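Prurodeck: House Rules for Simulated Pick Episodes
Data card and contributor guide, March 2024 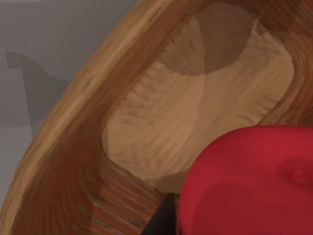
What's in the set

Prurodeck is a collection of 3791 simulated manipulation episodes, each with a wrist view, joint states, gripper opening and one plain-English instruction. 2970 are in the train split and the rest are held out. The objects are kitchen things: fruit, bowls, cups, a few awkward lids. We love this set, and we want it to stay easy to trust as more of you add to it!

Most of what follows came out of a long August of relabeling, when Anathi Makhubela and Sutrisno Sutanto went back through the early episodes and wrote down every judgment call they had to make.

Rules for recording

Keep the close approach. When the wrist camera gets right up to a bowl, the rim and a bit of red fruit may fill the whole view, with only a fingertip of the gripper showing. Those steps stay in. Please don't trim them or swap in the overhead view.

Start every episode with the gripper open and clear of all objects.

Stop at 500 steps, even if the arm is one nudge away from a beautiful grasp (we know, it hurts).

Fix the random seed and write it in the episode header. Episodes without a seed are sent back.

Rules for labels

Success is decided by the simulator state at the last step, never by eye. The object has to be at the goal and the fingers have to be open.

Failed episodes are welcome! Mark them "fail" and pick one of the 18 reason codes in codes.txt. If two fit, use the one that happened first.

Contact gets its own flag. A finger that looks close to an object in the wrist view may or may not be touching it, so read the contact sensor.

Write instructions the way you'd say them across a kitchen. "Take the apple out of the bowl" is great. "Execute grasp on target object" is not.

Materials and lighting

Use the shared texture pack from Clornero. New wood grains are fine if they go in as a pull request first. Tanko Garba reviews those and is quick about it.

Shadows stay on. Gerrit Venter ran the no-shadow version for comparison and it lives in the branch called flat, unmerged.

Known gaps

No transparent objects yet. No soft objects. Left-handed approaches are thin, and Kobina Abubakari would be thrilled to get more.

Changes to these rules

Open an issue with "rule" in the title and link at least one episode that shows the problem. Two maintainers have to agree before the text changes, and old episodes keep the rule version they were recorded under.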